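Remote Operators Wanted: Kitchen Tasks, Part Time, Must Tolerate Saucepans

Kovero is hiring people to show robots how to do household chores. The position is called teleoperator. You stand at a control station, you move your hands, and a pair of robot arms on the other side of the hall does more or less what you did. Everything is recorded, and the recordings go to the people who train the software. You will hear from them when the recordings are bad.

The current project is Flinel. It covers small kitchen jobs at a table: taking lids off, putting lids on, moving food from a pan to a bowl and, on more exciting shifts, moving it back. We need 1502 clean demonstrations for the first release and we have 620. You can see why we are advertising.

A word about "clean." A clean demonstration is one smooth attempt, start to finish, with no fishing around. If you drop the lid, you mark the attempt as failed, reset the table and go again. Failed attempts are kept in their own folder, which is larger than any of us would like.

The views you get are from the table side and from the wrist:
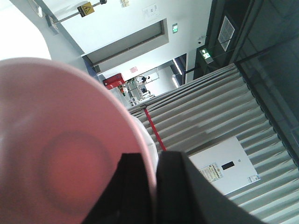
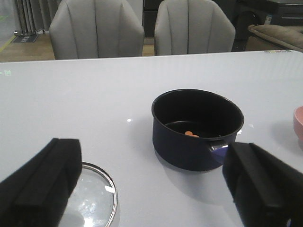
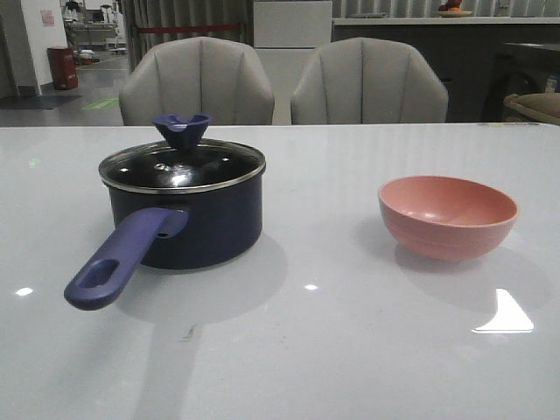
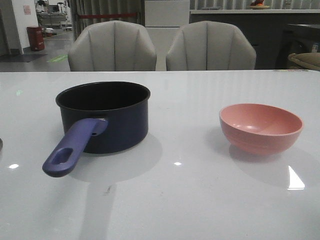

You will learn to work from views like these, and the wrist takes some getting used to. When the hand turns over, so does your idea of where the ceiling is. Most people feel a little seasick on their first morning and are fine by the second. If you get carsick reading a map, please mention it when you apply and we will start you on short sessions.

What you'll do

Run demonstrations from a written task sheet, usually two blocks a shift with a long break between them.
Reset the objects after every attempt. Starting positions change on purpose, so please don't line things up nicely.
Label each attempt in Flonlow, our logging tool. It is slow. We know.
Guide the arms by hand on days when the control station is down. This is good exercise.
Stop when something sounds wrong. Operators have the final say on the stop button and will never be asked to justify pressing it.

Who we're looking for

Steady hands and patience count for more than a degree. Our operators have come to us from dental labs, crane cabs and a cake decorating business. People who play a lot of video games tend to apply in large numbers, and some of them are very good once they slow down. You should be able to stand for an hour at a time, see well enough to judge small gaps on a monitor (glasses are fine) and write a short plain sentence about what went wrong.

You don't need to program. You do need to care whether a lid is on straight — the four-hundredth lid included.

Hours and pay

Shifts are four hours, morning or afternoon, and you can take up to five a week. We pay by the hour and never by the attempt, having tried it the other way and gotten a great many very fast, very terrible demonstrations. Training is paid at the full rate and lasts 2 weeks. The contract runs through November, with a good chance of moving to the Hegazy project afterward. Hegazy is laundry. We make no promises about laundry.

How to apply

Send a short note through the form on our careers page and quote reference 3714. Skip the cover letter. Tell us about something fiddly you have done with your hands, how long it took and at what point you wanted to throw it across the room. If we like the sound of it, we'll invite you in for a paid trial hour at the station.

Applications are read as they arrive, and the form closes once we have filled the morning shifts.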